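Wilis town council and the "innovation district" – is anyone else skeptical?

Wilis Community Forum > Local Government > Downtown and Planning

hvestergaard
Mar 22, 2025

I sat through the whole council presentation on the innovation district and came home with more questions than I went in with.

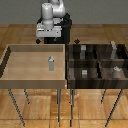
The plan, for those who missed it, is to rezone the old cannery blocks between Mill Street and the river, give a property tax break to any "technology-oriented" company that moves in, and let a developer called Sundico manage the whole thing under a long lease. The council says this will bring 300 jobs to town. I asked how they got to that number and was told it came from the developer. I asked how the developer got to it and was told it was in an appendix. The appendix is not in the packet. I have the packet here and it stops at page 26.

I am not against new business downtown. I would love to see lights on in the cannery again. But we have heard this kind of talk before and I would like somebody to show their work this time.

bujar_p

You must be new to this. In the last round it was going to be a call center. Before that it was outlet stores. Every mayor gets one big idea for the cannery and it lasts until the next election.

What bothers me is the word "technology-oriented." I read the draft ordinance and there is no definition anywhere. My brother-in-law fixes cash registers. Does he get the tax break?

femke_v

The definition is supposed to be in the rules, which staff will write after the ordinance passes. That's normal. You don't put every detail in the ordinance itself or you'd have to hold a hearing each time something changes.

I think people are being too hard on this. The cannery has been empty my entire adult life. The roof on the north building is going. If the town does nothing we will end up paying to knock it down, and that isn't cheap either.

hvestergaard

Femke, I agree about the roof. But "staff will write it later" is exactly my problem. Once it passes, who is looking at those rules? The council votes on a blank and somebody fills it in.

ebise.wolde

I own a shop on Mill Street so I went to the developer's open house as well as the council meeting. Free coffee, big posters, lots of young people in the drawings walking dogs. I asked the Sundico man about parking. The cannery lot is where my customers park, and where everybody parks for the farmers market. He said people in innovation districts tend to walk and bike.

From where? The nearest apartments are up the hill past the school. I have been on this street a long time and I have seen one customer arrive by bike in the snow, and he needed to sit down.

He also told me the lot would be "activated." I asked if activated means I can park in it and he gave me a card.

bujar_p

"Activated" means food trucks.

a_delorme

Can I ask something basic? What is the town giving up in money? Everyone talks about jobs but I didn't see a figure for the tax break.

hvestergaard

There is a figure, but only for the first year: $2000 per eligible employee. There's no cap that I could find. If they really do bring 300 people, do the math. And there is nothing about what happens if they bring the people, collect the money and leave in year two.

femke_v

There's a clawback. Section 7.

hvestergaard

Section 7 says the town "may seek" repayment. May seek. I may seek a pony.

femke_v

That's standard language. The town attorney isn't going to commit us to suing every time a company has a bad year.

And since we're comparing, look at Vidby. They did the same thing with their rail yard and it's full now. I drive past it on my way to work.

bujar_p

Vidby has a college and a highway exit. We have a feed store and a very nice gazebo.

Also, full of what? I looked up the tenants. A dentist, a gym, two real estate offices and the county's own records department, which moved over from a building across town. So that's a tenant the taxpayers were already paying for, now paying rent to a developer.

femke_v

You left out Kvaran. They are a real software company and they hired locally.

bujar_p

Fair, I did leave out Kvaran. One.

a_delorme

I lived in Vidby until September and I think you're both half right. The yard looks a lot better than it did and I was glad to have somewhere to get lunch. But rents on the streets next to it went up fast and the shoe repair and the laundromat both closed. Ebise, I would ask about that if I were you. I don't know if it was all because of the rail yard – rents were going up everywhere – but I don't think it helped.

ebise.wolde

Thank you, that is the kind of thing I wanted to hear about and no one at the open house could tell me. My lease is up next year.

hvestergaard

For anyone who wants to comment in writing, you have to put the file number on it or the clerk can set it aside. It's file 319. Email is fine. I'm asking for three things: the missing appendix, a definition of eligible company before the vote, and "shall" in place of "may" in Section 7.

femke_v

I'll sign on to the first two. On the third I still think you'll scare off exactly the small companies we want. A five-person startup can't take a lease with that hanging over it.

hvestergaard

Then make it apply over a certain size. I'd live with that.

femke_v

OK, that I could support. Put it in your letter and send me a copy before it goes.

bujar_p

I'll sign whatever you like, but I've got a folder of letters I wrote about the outlet stores and I got one reply, and it was about my sidewalk.

ebise.wolde

Please add parking. Number of spaces during the market, in writing. If they want to call them something else they can, so long as a car fits.

a_delorme

Does anyone know if the second hearing is at town hall or at the school again? The website has both.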